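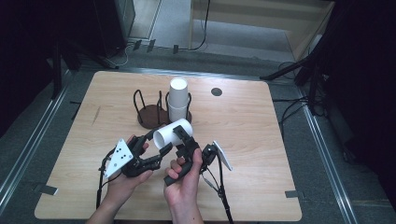
The fingertips are the whole argument, according to one comment left on our last gallery, and everything behind them is just a handle. I don't fully agree, but it got us to slow down and look at the fingers before touching anything else on the Kernidska pair.

This gallery covers the January comparison at the Mulotwood workshop. We were choosing between two sets of hand-held grippers for a cup-sorting job. The first set is the Kernidska, with the stock fingers. The second is the Kandau, which has a wider opening and a heavier body. We only took pictures of the Kernidska runs. The Kandau went back before I thought of it.

## Settings

- 46 runs per set, same operator, same table
- Task: take a cup, pass it between hands, put it back on the stack
- Cables left on, no wireless
- Finger pads wiped every 14 runs

Passing a cup from hand to hand was where the two sets differed most. With both grippers on one cup, the Kandau tended to flatten it before the second hand had a proper hold. The Kernidska fingers give a bit at the joints, so the load comes on slower. We lost 18 cups to crushing over the whole comparison and most of those were Kandau runs.

The other thing I wrote down was wrist strain. Both sets are fine for the first half hour. After that the Kandau's weight sits too far forward and you start resting your elbows on the table, and your runs get sloppy. If you're doing a full afternoon, plan for breaks or swap operators.

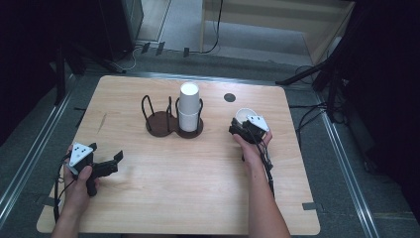
Single-hand pickup was easier to judge, and I'd start with it if you only have an hour. The operator takes a cup with the right gripper and leaves the left one out of it. We scored the grip by whether the cup kept its shape and whether it could be turned upright without a second try. A paper cup is a good test piece for this because it shows every bit of extra squeeze. Holding it tilted with the mouth up, as the right hand has it, also tells you if the jaws are closing evenly, and uneven jaws were our main complaint about the Kandau.

Cable drag is still a problem on both. The leads pull on the forearm when you reach for the far side of the table. Adams sells a lighter lead and we've ordered a pair to try.

We're keeping the Kernidska set for now. The sorting job needs around 200 clean runs and I'd like to start on those once the new leads are in. The run sheets are in the Mulotwood shared folder, under grippers, if you want to check my scoring. The Kandau sheet has two pages out of order and I haven't fixed it yet.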